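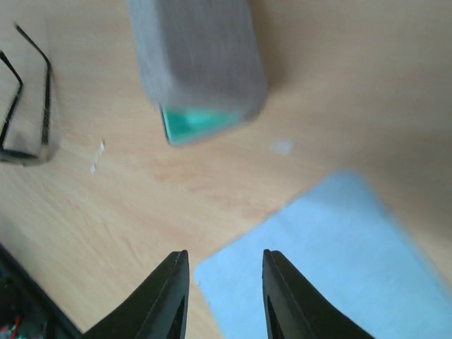
Is the Clornerora open day worth it with kids?

Posted by dunlinmom, 11/27/23
I saw Feteck is showing its robot arms at Clornerora in December. Mine are 4 and 11 and get bored fast - is there enough to look at?

Eilidh Munro
We went last time and loved it! The arms work at a little wooden table with white walls around it, and my son stood there for 29 minutes (I timed it, my feet hurt).

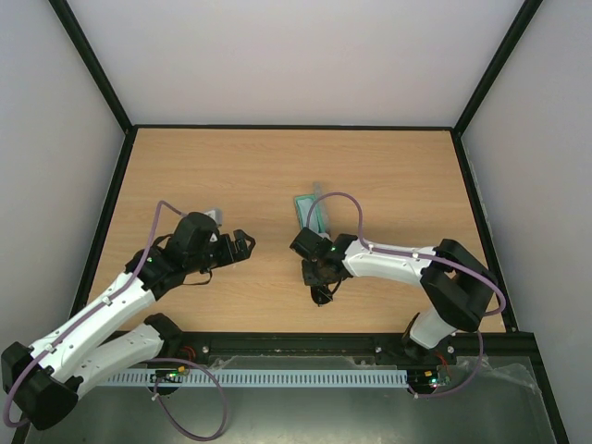

The staff let him ask whatever he wanted, and he wanted a LOT - bring snacks. Get there by 10 if you can.

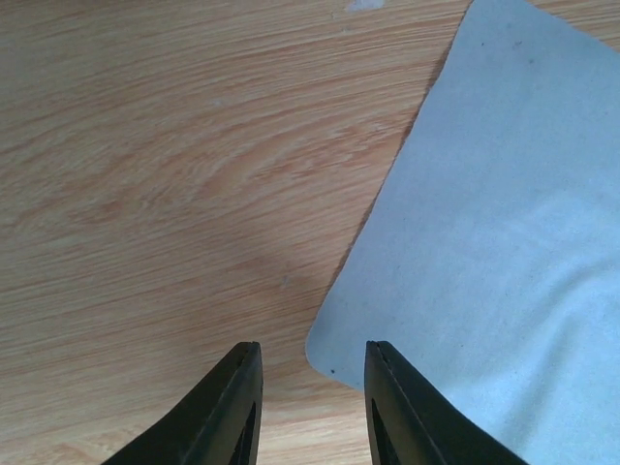 Gripper view, with the blue-gray cloth

The one he still talks about is the sunglasses demo, with two arms and a green case.
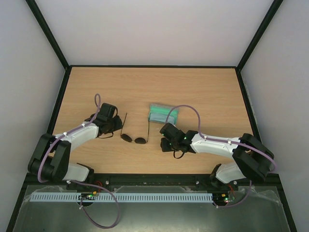
Photo: Eilidh Munro

Parking is easier on the Mackay side.

lusik_fan
its ok. kinda slow, my 4 year old wanted to leave. the Lusik talk upstairs was better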